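# How Does a Robot Know How to Close a Drawer?

Think about the last time you closed a drawer. You probably weren't paying much attention! Maybe you had a spoon in one hand and were talking to somebody, and you gave the drawer a bump with your hip, and off you went to eat your cereal.

A robot can't do that, at least not until a person has written some software for it. Software is the set of instructions that tells a computer what to do, and a robot has a computer inside that needs an awful lot of instructions. So let's follow one small job, closing a drawer, and see what the software has to work out along the way.

## First, where is everything?

You look at a room and you just know what is in it. A robot's camera doesn't know anything. It sends the computer a picture made of tiny colored dots, and the computer has to sort out which dots belong to the floor, which ones belong to the cabinet, and which ones belong to the drawer. This sorting-out is called **perception** (say it like this: per-SEP-shun).

Perception is trickier than it sounds. A brown cabinet in bright light and the same brown cabinet in shadow can look like two different colors to a camera. And an open drawer looks like a box from one side and like a thin line from another! So the program gets lots of practice. At the Stovent workshop in Skutondale, the drawer program practiced on 300 different rooms before it was allowed to try anything harder.

## Next, how do I get there?

Now the robot knows where the drawer is, hooray. But its arm has to travel from here to there without knocking into anything. Working out the path is called **planning**.

Try this at home. Put a cup on the table and sit down in front of it. Touch the far side of the cup, using only one finger, without bumping the side nearest you. Did you notice how your shoulder, your elbow and your wrist all moved? You had to bend each one just the right amount. A planning program does the same thing with numbers. It tries out a path, checks whether any part of the arm would hit something, and if it would, it throws that path away and tries another one. For one drawer in one room, our program threw away 73 paths before it found a path it liked. (It did this very fast, so please don't feel sorry for it.)

If the robot has two arms, there is one more thing to check, and you can probably guess it. The arms mustn't bump into each other!

## Then, how hard do I push?

The last big piece is **control**. Control means moving the motors so the arm really does follow the plan. Push too softly and the drawer stays put. Push too hard and it goes BANG. A control program checks the arm again and again, many times every second, and makes little fixes as it goes. You do this too when you carry a very full glass of water across the kitchen.

## A pretend house for practice

Robots are heavy and real furniture can get scratched, so a lot of practice happens in a **simulation**. That's a pretend place inside a computer, a bit like a video game. Ours is called Bundwood, and it has a living room, a kitchen and plenty of drawers to close.

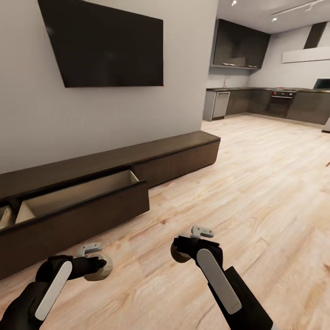 **Written by the Kozłowski Page for Young Readers** | *For ages 6 to 9 and anyone reading along*

Two drawers in the long, low cabinet under the television are open, and both of the robot's arms are reaching out over the floor. Look at the round pads on the two grippers and you'll see that they face each other. Before an arm moves any closer to the big open drawer, the planning program has to think about the drawer's front, its sides and the corner of the cabinet as well.

The nice thing about a pretend room is that you can start over whenever you like. If an arm bumps the cabinet, the programmer presses a key and everything goes back to where it began. Then she can change one line in the instructions and see whether the next try goes better. She can also move the furniture, or make the room darker, or make the drawer stickier, all without getting up from her chair.

Real rooms still have surprises in them, though. A real drawer might have a sock caught in the back. So after all that pretend practice comes practice with a real drawer, slowly at first, with a grown-up standing next to the stop button.

## Your turn to be the programmer

Ask someone in your family to be the robot. Stand them near an open drawer and have them shut their eyes. Now give them instructions for closing it, one small step at a time, such as "lift your right hand" or "take one tiny step forward." They may only do exactly what you say. Keep fingers away from the edge of the drawer, and write down each instruction as you go, so you can fix the ones that didn't work and try again with a different robot.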